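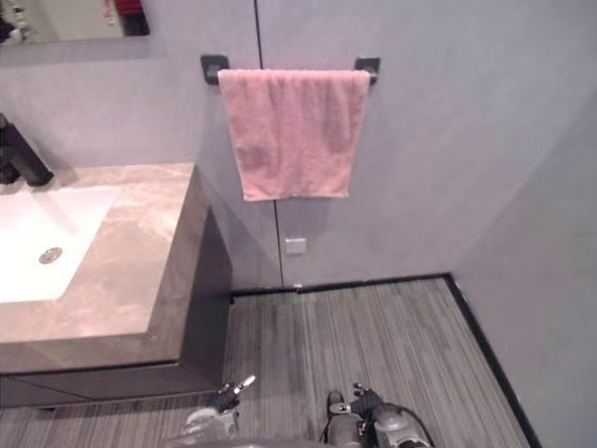
1/ The Tornora Avenue crossing

May 11, 2021. The city finally switched on the new crosswalk signal at Tornora and Hofstetter this morning and I am so happy I walked across it four times before work. A thread, for anyone in Traviscombe who has ever sprinted to catch the Route 11 bus.

2/ If you don't know the corner: library on one side, bus stop on the other, a slight hill, and drivers coming down it like they're late for a flight. The old signal gave you seven seconds of walk and then started flashing at you. My mom could get to the yellow line in that time. On a good day.

3/ The new one has a head start for people on foot. You get the walk sign while every car still has a red, so by the time anybody is allowed to turn you're already out in the crosswalk where they can see you. It's such a small change in the timing and it feels completely different to stand there!

4/ Also -- and I know this is a niche thing to be excited about -- they moved the button. It used to be on the far side of the pole, behind the newspaper box, over a patch of dirt. Now it's right at the top of the ramp at a height you can reach from a wheelchair. Press it and it clicks back at you.

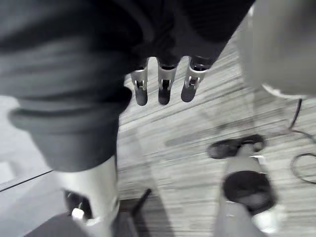
5/ The median has posts now too. Short ones, set side by side at the nose of the island, so a car cutting the corner hits metal before it hits a stroller. Silver body with a dark rounded end, a lot like those three fingertips, except pointing up at the sky and about as tall as my knee. I like that they didn't go with the floppy plastic kind we have over on Weso Street. Those were flat within a month.

6/ Credit where it's due. Omid Rostami has been bringing this corner up at council meetings since before I moved here. He had a binder. He had photos of the puddle. When the traffic study came back and said the corner was "performing adequately" he asked, very politely, if whoever wrote that would like to come and cross it with him at school pickup time.

7/ And they came! Abdelkrim Mansour from the streets department stood out there with us in January, in sleet, for the whole of pickup. He got splashed by the same truck I did. I think the puddle got fixed on paper that afternoon. There's a new drain where it used to be and I went to look at it after the rain on Sunday night (no day job for me, clearly). Bone dry.

8/ Things I'd still change. The ramp on the library side points you a bit toward the middle of the intersection instead of straight across. If you're following it with a cane that matters a lot. I've sent that in through the online form and will post whatever comes back.

9/ The bus stop sign is still behind the tree. I love the tree. Please move the sign.

10/ Somebody asked me yesterday if the longer walk phase is going to back up traffic to the bridge. Fair question. I stood there through 9 changes of the light this morning and every car that was waiting got through on its green. That was before the school rush, so take it for what it is. I'll go again at 3 and see how it looks.

11/ Next one on the city's list is supposed to be Hofstetter and Weso, by the laundromat. If you use that corner, write in NOW, while they're still drawing it. Say where you stand, where you're headed and what gets in your way. Two or three sentences is fine, mine was mostly about a puddle.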